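A Day at the Bresholm Talks Archive

Posted December 13, 2020

I've owed this one to a few of you for a whole year. The visit was last December, when a person could still hop on a train without a second thought, and my notes have been sitting in a drawer ever since. A reader wrote in last week asking if the Bresholm open house was worth the trip, so out they came, coffee stains and all.

For those who don't know it, the Bresholm archive keeps the papers of the Etim talks, the long, stop-and-start negotiations between the government and the armed groups along the Etim valley. It's a working archive most of the year and you need a letter to get in. Once each winter they open the doors to anybody who cares to come, and they put on talks and a panel, and there is soup.

Getting there

I came up from Burnport on the early train, 62 miles with one change at Urnelport. The change is a tight one and I missed it, which gave me most of an hour in the station café with a very good cinnamon roll and a stack of newspapers. Every one of them had a column about whether governments should ever sit down with people who have set off bombs. It felt like being handed the reading list! From Bresholm station you walk uphill for 15 minutes or take the little bus. Take the little bus.

The archive is in the old customs house, a broad stone building with a clock that was wrong when I went in and wrong by a different amount when I came out. There was a bag check, friendly but thorough, and then a big hall with coats piled on every chair. The woman at the desk told me they had printed 200 programs and were already out, so I shared one with a retired schoolteacher from Urnelport who was kind enough to let me scribble on the back of it.

The morning tour

Our guide was Rasa Grīnberga, an archivist who has been with the collection since it was still in boxes. She is soft-spoken and very funny, and she has no patience at all for the grand version of history. The first thing she showed us was a folder of letters about chairs. The two sides spent most of a month arguing over who would sit facing the window, and she read us the letters one after the other in the same even tone until the whole group was laughing.

Then she stopped and reminded us that people were dying in the valley through all of those weeks, and the room got very quiet. She said she reads the chair letters first on every tour and still doesn't know if they show that talking was a waste of time or that both sides were frightened of walking into the room. I've thought about that a good deal since.

What I hadn't understood before was how much of the work was done by notes passed through third parties. The government had said in public, many times, that it would never talk to the groups. It kept saying so while a doctor and a priest were carrying envelopes back and forth every few days. We were allowed to look at some of those envelopes under glass. Most were plain and a bit grubby, and one had a shopping list on the back (onions, lamp oil, thread), which I found more moving than anything else I saw that day.

The reading room upstairs has 70 seats, and on ordinary days it's seldom more than half full. Students get the desks by the radiators if they come early. Rasa told us there are 300 boxes of papers still closed, mostly because they name people who are living, and she was very firm with the gentleman who wanted to know if exceptions were ever made. They aren't.

We finished the morning with the soup, which was barley and came with dark bread, and I had seconds. My schoolteacher friend had lost a cousin in the valley years ago and told me so between spoonfuls, quite simply, and then asked if I'd like her butter. She was against the talks then and is against them now, and she comes to the open house every winter all the same.
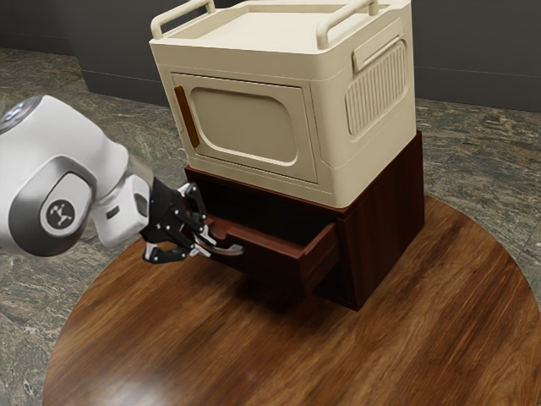
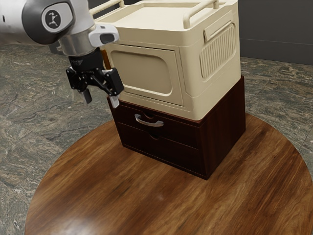 The afternoon panel

I had expected the panel to be dull and had picked a seat near the door, I'm a little ashamed to say. It was the best part of the day. The question was the old one: what do you do when another government tells you to negotiate with people it would never sit down with itself?

Tyson Nguyen, who teaches foreign policy at the college in Burnport, took it on first. His view is that leaders throw this charge at each other all the time and that it nearly always works, as there is nearly always something to it. Countries do ask their neighbors to be patient with violence they would not put up with at home. But he said the charge is also a fine way to end a conversation. Once you have said that your enemies are the same as my enemies, you don't have to talk about what your own soldiers did in the villages, or whether the people with a political claim are the same people as the ones with the explosives. In the Etim case, he said, they overlapped some and differed a lot, and it took years for anyone in the capital to want to know which was which.

A woman in the second row stood up and said this was all very well from a college. She had run a bakery on the valley road, and she wanted to know who exactly the government should have trusted in those days. Tyson said he didn't have a good answer and would like to hear hers. She talked for ten minutes - the moderator let her - and hers was that you talk to whoever can make the shooting stop, and you don't shake his hand for the cameras afterward.

There was some grumbling at that, and some clapping too. My schoolteacher did neither and wrote something down.

If you're thinking of going

There's no open house this winter, and the archive's notice says only that they hope to be back next December. When it does return, get there before ten if you want a program, and sign up for the tour as soon as you've hung up your coat. The stairs are steep but there's an elevator behind the front desk. Ask for it, as it isn't marked. Bring cash for the soup.

I took the late train back with the transcript of the panel's opening remarks in my bag, and this time I made the change at Urnelport with two minutes to spare. If anyone would like a copy of those remarks, leave me a comment and I'll mail one out.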